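Section 2. Planning the purchase before you order

Please read this section before you ask Zoltel for an offer. It helps you to decide which gripper set you need and how much money to put aside.

2.1 Test the task in simulation

1. Open the Pasis planner and load the block task.
2. Set the view to the wrist camera.
3. Move the gripper towards the red cube and look at the space between the fingers.
4. Write down the smallest opening which your work needs, and add a margin for the pads.
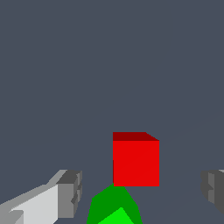

5. Repeat the same steps with the largest part that you plan to handle. If you have parts of different shape, test each of them separately.
6. Save the result under the name of the work cell. Your dealer will ask for this file.

Note: The simulation licence is paid per year. It is not included in the price of the arm.

2.2 Check the camera view

A large part can cover other parts from the camera. In such case you should plan a second camera, and this must be in the budget from the beginning. Adding it later needs a new cable set.

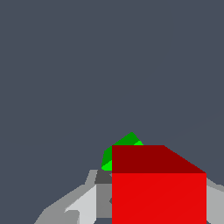

Figure 2. Wrist view in simulation, red cube in front of the green object.

2.3 Make the budget

1. Enter the gripper set: 1736 euro.
2. Enter the second camera and its holder, if you need them: 200 euro.
3. Enter spare finger pads: 100 euro for the first year.
4. Add transport and the training day. These prices depend on your country, so please ask for them in writing.

Caution: Do not order the fingers before the simulation file is approved. Fingers made to measure cannot be returned.

Note: Delivery takes about two months. Orders which must arrive before the end of the year should be placed in October at the latest.

Questions about offers are answered by Lejla Softić. For questions about the planner, please write to Bujar Mujić.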